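工作室メモ　双腕テーブルまわりの小ワザいろいろ

共有工房Plorariの奥の一角で組んでる、腕2本のテーブル。家事っぽい作業をやらせるやつ。前回のページが長くなりすぎたので、こっちは困ったところと直し方だけ。走り書き。順番はばらばら、思い出した順。

フレームの直角出し

アルミフレームは全部ゆるく組んで、最後に締める。1本ずつ本締めしていくと必ずどこかで1ミリ合わなくなる。自分は2回やった。
対角線を紐で測る。メジャーだと途中でたわんで当てにならない、ひとりのときは特に。
斜めの柱は後回し。先に四角い箱の形を決めてから、斜めを当てて穴の位置を写す。
後入れナットは買うときに多めに。足りなくなって結局ばらす羽目になる。後から入るタイプでも、端が塞がってると指が入らない場所がある。
六角レンチはボールポイントじゃないほうで本締め。ボールのほうは早回し用。なめたボルトの取り方は最後に書く。

パネル

リブのある濃いグレーの板、カッターだと途中で逃げる。リブに沿う向きは金尺をあてて浅く5回。横切る向きはノコで、テープを貼ってから切ると毛羽立ちが減る。
色は濃いめが楽だった。白い壁だと照明の反射が手先のカメラに入って、画面が全部とぶ。グレーにしてからだいぶ落ち着いた。ただし蛍光灯の真下だとそれでも光る。灯りを30センチずらしただけで直ったので、まず灯りを動かすこと。塗るのはその後。
切り口は紙やすり400番でひとなで。素手で触る場所は忘れずに。

天板の柄

これは賛否あるらしい。うちは細い枝と葉っぱと小さい花の柄。無地だと物の影と物の区別がつかない、という話をどこかで読んで、柄にしてみた。結果はまあまあ。布巾で拭かせたとき、動いたかどうかが人間の目でもわかりやすいのは助かる。
欠点は汚れが柄にまぎれること。黒い粉とか鉛筆の芯とか、近くで見ないと気がつかない。作業前に手のひらで一回なでる癖をつけた。ざらっとしたら拭く。
紙くずは掃除機より、幅広のテープを手に巻いてぺたぺたのほうが早い。腕のまわりで掃除機のホースを振り回すのは本当にやめたほうがいい。配線を引っかけて午後がつぶれた。

腕の取りつけ

土台の板は手前の梁にねじ止め。ここがゆるいと何をやってもだめ。手先で3ミリふらつく原因、半分はここだった。
締めたあと、ねじの頭と板にまたがるようにマーカーで線を1本引いておく。ゆるむと線がずれるので見ればわかる。月の初めに見る。10月に見たら左の2本がずれてた。
緩み止め剤は中強度を一滴。つけすぎるぎと樹脂のほうに回って割れることがある。
2本の腕は、腕同士がぶつかる距離をまず手で確かめる。電源を切って、手で持って、いちばん近くまで寄せてみる。ソフトの制限はそのあと。逆にすると、数字だけ見て安心してしまう。

ケーブル

いちばん時間を食う。
手先に行くケーブルは、腕をいちばん伸ばした姿勢で長さを決める。ちぢめた姿勢で決めて結束すると、伸ばした瞬間に抜ける。当たり前だけどやる。
蛇腹の管に入れるときは、先に細い紐を通しておいて引っ張る。紐は通したあとも抜かないで残す。次の1本を足すときに泣かなくて済む。
結束バンドは仮留めのうちは切らない。尻尾が長いままでいい。全部の姿勢を試してから切る。切るときはニッパーの平らな面を当てて、角を残さない。腕の内側を引っかいて地味に痛い。
手前の配線ダクトは白の穴あき。ふたは最後。ふたを閉めたくなる気持ちはわかるけど、閉めた次の日に必ず開ける。
余った分はぐるぐる巻きでもかまわない、とりあえず動くので。ただ電源線と信号線は別の束にしておく。一緒に巻いたらカメラの映像がときどき落ちて、原因探しに二晩かかった。
両端に同じ番号のラベル。マスキングテープに油性ペンで十分。ラベル機で作ったのは熱で丸まってはがれた。

カゴの吊り方

机の上に物を置かない、が基本なのに置き場がない。奥の横棒にカゴを引っかけるのが結局いちばん楽。白い網目の長いやつ。工具も袋物もとりあえずそこへ。
左の壁の黒いワイヤーのほうは結束バンドで留めただけ。重い物は入れない。板を1枚寝かせてあるくらい。
カゴの底が腕の届く高さにかかってないか、ここも電源を切って手で確認。吊ったあとで物を入れると少し下がるから、入れた状態で見る。
網の目から細い物が落ちるなら、クリアファイルを切って底に敷く。

小物の固定

色鉛筆は透明の筒にまとめて、ふたつき。ばらで置くと転がって腕の下に入る。前に赤いのが一本、土台のすきまに入って取れなくなった。針金の先に両面テープで釣った。
テープ台は軽いと引っぱったときについてくる。底に滑り止めシート、または使わないときだけどける。自分はどけるのを忘れるほう。
マーカーは手前の縁に。転がり止めに輪ゴムをひと巻きすると止まる。これは家の台所でも使える。菜箸とか。

電源まわり

スイッチひとつで両腕とも落ちるようにしておく。手の届くところ、左利きなら左。しゃがまないと押せない位置は無いのと同じ。
電源タップの差込口に「腕」「カメラ」「PC」と書いておく。共有の場所だと、善意で抜いてくれる人がいる。
電源代は工房の会費込みなので計ってない。材料のほうはアルミの追加分と金具で3556円、蛇腹管とダクトで2746円。腕は別。レシートはFlenumarの箱に入れっぱなし。
Ondthorpeの六角ボルトのセット、44本入り。使い切った。もうひと箱買えばよかった。

つかむ側の指

指の内側は平らなままだと、つるつるの物で滑る。薄いシリコンを貼るのが定番だけど、布を扱わせるなら貼らないほうがいい場合もある。布がくっついて放してくれない。
貼るなら両面テープより、はがせる接着剤。両面は温まると横にずれる。
指を閉じる力は弱いほうから試す。紙コップで試すと加減がわかりやすい。へこまないところから少し足す。
コードを腕ごとに別の設定ファイルにしておくと、右だけ変えたいときに左を壊さない。うちのはzapata_leftとzapata_rightという名前。計画の名前がZapataなので。改名したいけどもう遅い。

拭き掃除の練習に向く布、向かない布

ふわふわのマイクロファイバー。厚みがあるから指がつかみやすい、これに落ち着いた。
薄い台拭きはだめ。机にぴったり張りついて指が下に入らない。
置くときは広げない。真ん中をつまんで山を作っておく。くしゃっとしたまま置くほうがつかめる。きれいにたたむと角しか持てなくて、端っこだけ振り回すことになる。
色は天板にない色。水色にした。
はじめは濡らさないこと。乾いたままで動きを見て、OKなら固くしぼって。ぽたぽた垂れる布を電気の上で振らせるのは論外。
洗うときは柔軟剤なし。つるつるになってつかめなくなる、水も吸わなくなる。両方いっぺんに悪くなる。
タグは切る。指にはさまって、タグだけ持ち上げて布を置いてきたことあり。

フライパンとガラスぶた

ガラスぶたの拭き上げは、平らな机より難しい。まんなかに取っ手があるから、まっすぐ往復させるとそこで当たる。
動かし方は円。取っ手のまわりをぐるっと。ひと周りをいくつかに区切って、区切りごとに布を少し浮かせる。浮かさないと布がよじれて取っ手に巻きつく。
ふたはフライパンに載せたまま。単体で机に置くと押されてくるくる回る。
フライパンの柄は斜め手前に出しておく。左腕がすぐ押さえに行ける向き。真横に向けると土台側で窮屈になる。
押しつけは軽く。ガラスは力より回数。
カメラはガラスの反射に弱い。ふたの向こうが透けて見えるから、ふちの金属のほうを目印にしたほうが位置が安定した。つまみの黒でもいける。
割れが心配なら最初は樹脂のふたで練習。自分はいきなりガラスでやったけど、おすすめはしない。

布を持つのは右。

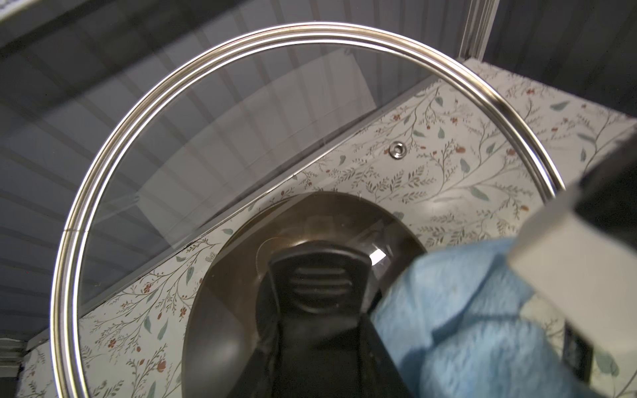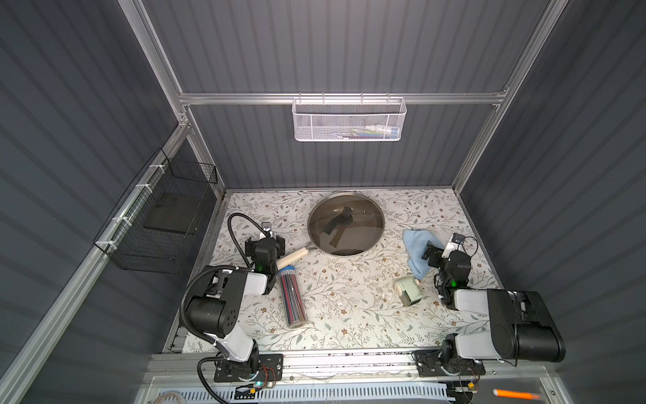 で、拭く順番。外側からまんなかへ行くか、まんなかから外へ行くか。やってみて外からのほうが好み。まんなかから始めると、取っ手の根元のところで集めた粉をまた広げてしまう。
根元のすきまは布だと届かない。綿棒で人間がやる。ここは割り切った。
手で教えるときは、ゆっくりやりすぎない。ゆっくりすぎると止まってるのか動いてるのかわからない記録ばかりになる。普段の皿拭きよりちょっと遅いくらい。
続けて何回もやると人間のほうが疲れて動きが雑になる。一区切りごとにお茶。記録は今のところ71回分。使えるのはそのうちの一部、数えるのがこわいのでまだ見てない。
失敗したのも消さない。別フォルダに入れて、何がだめだったか一言だけファイル名に。「布おちた」「ふた回った」くらいで十分。

机の汚れ落とし

油っぽいとき。中性洗剤を薄めて布につける、机に直接かけない。土台の板のすきまに流れこむ。
テープののり残りは消しゴム。だめなら食用油を少しつけて待って、そのあと洗剤で油を取る。シンナーは柄が消えるのでなし。端で試したら葉っぱが1枚きえた。
鉛筆の粉はこすらない。吸わせるか、テープで取る。こすると灰色の筋になる。

なめた六角穴のボルト

上で書くと言ったやつ。
1. 幅広の輪ゴムを穴にかぶせて、その上からレンチを押しこんで回す。浅いなめかたならこれで取れる。
2. ひと回り大きいトルクスのビットを軽く叩き込む。たいていここまでで済む。
3. 頭が出てるならバイスプライヤーで外から。
4. それでもだめなら頭を飛ばす。切り粉が出るので、基板にはラップをかけてから。ラップは二重に。
取れたボルトはその場で捨てる。箱に戻すとまた使ってしまう。

帰る前の確認

腕は机の内側に寄せて下げる。途中の高さで電源を切ると、すとんと落ちる機種があるので、手を添えるか先に下ろす。
布は干す。指にはさんだままにすると変な癖がつく。
フライパンは自分の棚へ。共有の流しに置くと、夜には誰かの炒め物に使われてる。
カゴの中の袋物は口を閉じる。
タップの「腕」だけ切る。PCは吸い出し中のことがあるから画面を見てから。
奥の灯りは最後に出る人。

追記。ケーブルのところで「ふたは最後」と書いたけど、まだ閉めてない。手前左の下あたり、巻いたままの線も残ってる。次は手先のカメラの固定ねじを長いのに替えるのと、右腕のケーブルの垂れを直すの、ついでに布をもう2枚洗い替えで買う。直したらこのページの続きに書き足しまs。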